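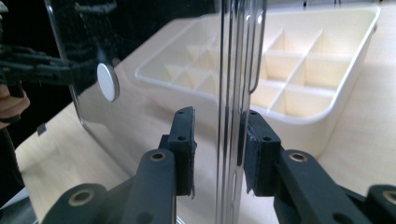
LOSIER, 26 June 2024 — The hand-held gripper that Tinow began renting out this spring arrives in a gray case with a foam insert, a charging cable and a laminated card that says "Squeeze gently." The card has more personality than the manual, which runs to two pages, one of them in the wrong order.

Tinow's offer is simple enough to fit on a flyer, and it does come on a flyer. For $510 a month, a customer gets two of the grippers, a login and the right to send in 1000 recorded demonstrations of whatever chore they would like a robot arm to take over one day. A person holds the tool, does the job with the fingers of the tool in place of their own, and the recordings go back to the company. In return comes a trained skill for the arm, or an email explaining what to try next. Early customers report a healthy supply of emails.

The trial in Losier has been running at Bosto, a shop that sells storage boxes and display cases to people with a great many small things. The owner, Ju-won Tak, signed up in the hope of getting some help with the packing bench, where clear panels and divided trays are handled all day long by people who would like to be doing something else.

"I thought we'd start with the boxes," Tak said. "Cardboard, tape, the boring part. They told me everybody starts with boxes and that I should pick something interesting. So I picked clear plastic, and now I understand why everybody starts with boxes."

Clear sheet is a nuisance for machines in the same way it is a nuisance for birds. A camera looking at it sees mostly what is behind it, along with a few bright lines where the edge catches the light and a reflection of whatever happens to be nearby. The gripper's own dark fingers are often what happens to be nearby. Tinow's sales page describes transparent objects as "an exciting frontier," a phrase that does not appear anywhere in the section on refunds.

The hardware holds up its end fairly well. The fingers are chunky dark linkages that turn on brass-colored bushings, and they move with a satisfying weight. Anyone who has used kitchen tongs will be competent in a few minutes and overconfident in ten. The foam pads at the tips are kind to a shiny surface, and a thin sheet taken by the edge stays where it is put, provided the person holding it does not laugh.

The pads are also the part most likely to annoy. They fray. Tak's pair have gone shaggy along the edges, and a wisp of the stuff has a way of sticking out at exactly the point where one would like a clean grip. Replacements are sold by the bag, in a size of bag that suggests Tinow knew. They fix on with small screws, and the screwdriver is not included. 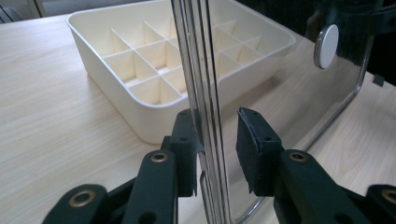 Learning to approach slowly takes longer. The temptation is to reach in as a hand would, quick and slightly crooked, and let the fingertips sort it out. The tool has no fingertips to speak of. It wants one jaw on each side of the edge, square to the sheet, and it wants this every time, including the four hundredth time, when the operator is thinking about lunch.

Tak's staff have settled into shifts of half an hour, after which the wrist begins to lodge complaints. One employee has asked whether the demonstrations count toward her hours. They do. Another has asked whether the robot will be as slow as he is, and Tinow has so far answered only the first half of the question.

The arm itself has yet to turn up. It is made by a separate company, Odera, and is due in July, "subject to freight," which in Losier is a forecast and a local proverb. Until then the shop is teaching a pupil that has not enrolled. Tinow says this is normal and even desirable, as the demonstrations can be collected anywhere there is a table and some decent light, with no arm in the building. It is a fair point. It is also a convenient one for a firm that bills monthly.

Whether the price makes sense depends on how much a shop hates the task. For a business that handles the same few items again and again, $510 is less than a part-time wage and more than a radio, which was the previous solution to boredom at the packing bench. For a place where the work changes every week, the sums look worse. Each new item wants its own 1000 demonstrations, and the flyer is quiet on what happens if a customer changes the size of a tray.

The software deserves a kinder word. Uploads carry on in the background, a bad recording can be thrown out with a single tap, and the progress bar appears to be telling the truth. The training video is brisk and useful apart from the music. Phone support picks up before the third ring and sounds pleased to have been called.

Tak has extended the rental through the end of July and ordered another bag of pads. The shop is open its usual hours during the trial, and customers who ask may have a go with the spare gripper on a sheet of offcut at the counter. Tinow is taking names for the next round of rentals, with a deposit due at sign-up and the case, the foam insert and the laminated card all to be returned in good condition.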